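Werkstattbuch Spielküche, 2021-09-03

Weiter mit dem Sortiment für die Kinderküche. Der Karton aus Atberg ist endlich ausgepackt, und ich gebe zu, dass ich dabei länger sitzen geblieben bin, als es nötig gewesen wäre – es ist einfach zu schön, wenn man nach Wochen mit lauter Listen die Sachen mal in der Hand hat! Auf dem Lieferschein stand Posten 1064, das passt zur Bestellung, nur die Beutel mit dem Kleinkram waren anders gepackt als beim letzten Mal. Ich habe die Nummer trotzdem noch einmal ins Heft mit den Lieferungen übertragen, damit im Dezember nicht wieder die Sucherei losgeht.

Die Frage, an der wir seit dem Sommer herumkauen, ist ja immer noch dieselbe: Wie viel echtes Küchenzeug mischen wir unter das Spielessen? Mein Gefühl sagt nach wie vor, eher mehr. Ein richtiger Pfannenwender hat eine Länge, mit der man erst einmal zurechtkommen muss, und in ein großes Sieb passt eben auch wirklich etwas hinein (und es fällt auch wieder etwas heraus, was bei den Kleinen bekanntlich der beliebtere Teil ist). Beim Spielessen dagegen dürfen es gern die einfachen, kräftigen Formen bleiben. Banane, Erdbeere, die Zitrusscheibe mit der Schnittfläche: Da weiß jedes Kind sofort, woran es ist, und ich habe selbst auch meine Freude daran. 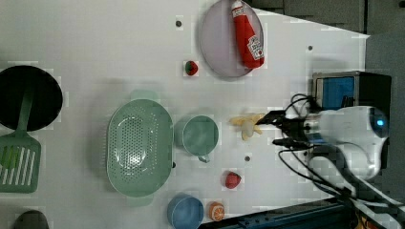

Vávra hat mir dazu an den Rand geschrieben, das Sieb sei ja gut und schön, aber im Regal von Idwood bekomme man es nur hochkant unter, und ob wir nicht doch lieber das kleinere nehmen wollten. Außerdem fehle in der Liste alles, was man schneiden oder stapeln kann.

Mit dem Regal stimmt es leider. Ich habe heute Mittag nachgemessen, das mittlere Fach hat 73 cm Breite, und sobald das Sieb liegt, ist für die Teller kein vernünftiger Platz mehr. Trotzdem möchte ich das große behalten. Das ovale hellgrüne gefällt mir auch farblich, es verträgt sich mit dem grünen Becher und macht neben dem blassen Teller etwas her. Vielleicht hängen wir es an zwei Haken an die Seitenwand, dann sehen die Kinder es auch gleich. Haken müssten noch in der Schublade mit den Resten von Amell sein.

Beim Stapeln gebe ich gern nach. Vier Becher statt der bisherigen zwei, verschiedene Farben, ein blauer gehört unbedingt dazu. Die rote Ketchupflasche bleibt, daran lasse ich nicht rütteln, ohne Ketchup ist es keine Küche.

Noch offen: Deckel zur schwarzen Pfanne suchen, Erdbeere und das übrige Kleine in einen eigenen Beutel, Liste für Idwood neu schreiben. Das Regalbrett schleife ich morgen früh an der vorderen Kante noch einmal nach.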